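Student robotics team from Torkness takes on the tangled wire challenge

Torkness, December

A student team from the robotics club at Torkness Technical College has won a place in the final of the Borholm Challenge, a competition that asks young engineers to get robot arms doing the fiddly jobs people do with their hands. The team, called Wudus, came through a qualifying round with a total of 2,035 points, and its members are thrilled to be going!

The task set this year is wire handling. Teams have to program a pair of robot arms to pick up a spool, hold it upright without crushing it, and work with the loose wire wound on it. Most of the club had expected something with blocks or boxes, so the announcement caused a bit of a stir on the first evening of term.

"We all thought, well, how hard can a bit of wire be?" said team captain Nelli Savolainen. "Then we tried it. Wire springs back, it catches on itself, it goes everywhere except where you want it. I love it. Every practice session we come away with a new list of things to try, and I've had to buy a second notebook."

The students have been practising with a dark grey spool carrying yellow, orange, blue and black wire, and much of this term's work has gone into the grip. The flange is thin, and the fingers need to meet it squarely from both sides before anything else can begin.

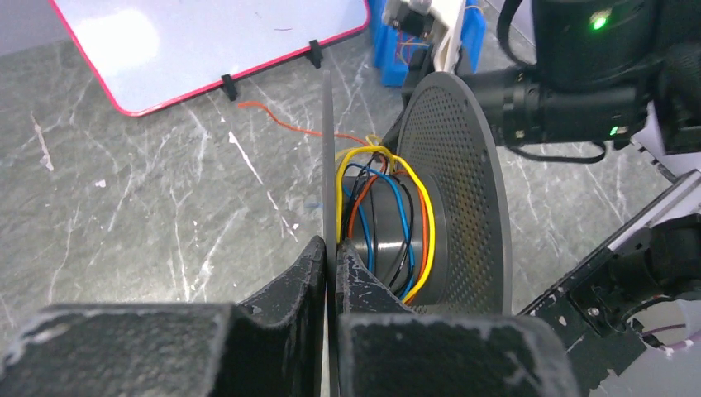 Can a student join the team with no programming experience?

Most of the current members started that way. New starters spend their first few weeks moving the arms by hand control and learning how to stop them safely, then pair up with someone who already writes code. The club meets in term time, from 5 pm until the building closes, and is open to all students at the college whatever their course.

Wudus has six members, drawn from electrical installation, computing and, in one case, furniture making. Maksym Prokopenko, the furniture maker, joined after helping to build the team's storage shelves and now looks after the gripper settings. He has been through a great many ways of closing two fingers on a thin edge and can talk about all of them at length, given the chance.

"People picture a robot doing something enormous," he said. "For us a good evening is when the spool stays exactly where we put it and we can get on with the wire. It's a small thing, but you should hear the cheer that goes up."

Club leader Aarne Juntunen said the way the group works together had pleased him as much as the score. "They argue about everything, in the nicest way, and then somebody says 'let's just run it' and off they go. They keep a log of every attempt, including the ones that went badly, and there are 1,342 entries in it so far. I have taught for a long time and I've never had a group write so much down without being asked."

The team has settled on holding the spool by one flange, which leaves the wound part open for the second arm to reach. 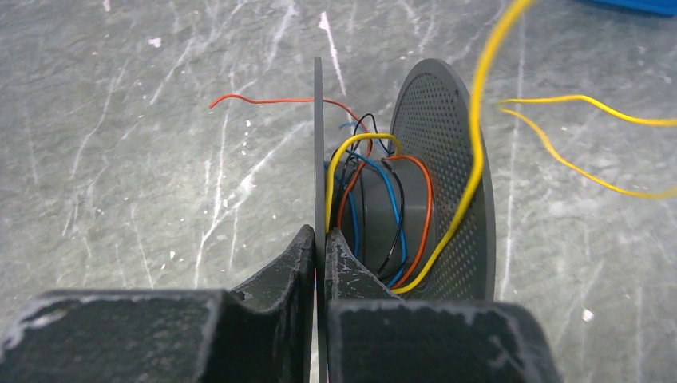 Choosing which wire to go for first is the next problem. The rules give more points for separating a chosen colour than for pulling at whatever comes to hand, and Salamatu Alhassan, who leads on programming, has been writing the part of the code that makes that choice. She hopes to have a version ready for the whole team to test before the end of term, with the holidays kept free for fixing it.

Travel to the final is being paid for by Ruotsalainen, a local electrical supplier, which has given the club 2,000 euros along with a box of mixed wire for practice. Teemu Nurmi of Ruotsalainen came to see a session last month and stayed until closing time.

"I only meant to drop in," he said. "They had me choosing colours for them within ten minutes. It was a great evening and we wish them all the best."

The club will hold an open evening before the final, when visitors can watch the team practise and have a go at driving an arm themselves. Details will be posted on the noticeboard in the college entrance hall. Students who would like to join in the new term can speak to Aarne Juntunen or simply turn up at the robotics room.

ENDS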